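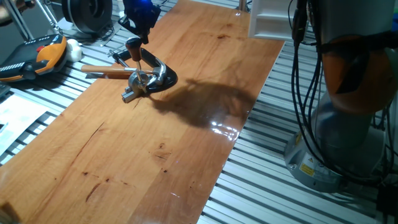 The hand tool on its varnished board, with the gripper over the wooden knob. Photo: Drolance

Drolance opens its contact planner to outside labs

LUMVILLE, April – Drolance today released Kamath, the motion planning software its team uses to teach robot arms to work with tools made for human hands. The full planner, the grasp library and 46 worked task files are free for research use.

Kamath plans through contact. Give it a knob, a handle and the path each one is allowed to follow, and it looks for an approach the gripper can hold all the way around. It checks roughly 900 candidate grasps before the arm moves, and it replans when the force readings drift from what it expected!

"We love old hand tools because they fight back," said Raghavendra Joseph, who leads planning at Drolance. "A crank wants to go in a circle and your arm has its own ideas. Watching the planner sort that out is the best part of my week."
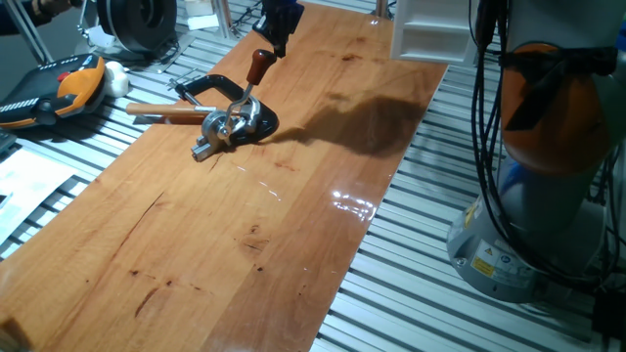 Gripper fingers just above the red-brown crank knob, with the teach pendant at left. Photo: Drolance

The release also includes 2,080 logged runs from the Drulwood bench, failures and all, plus a viewer for stepping through each plan. Labs can send in their own task files starting Monday, and the team is eager to see them.

Contact: Drolance press desk, Lumville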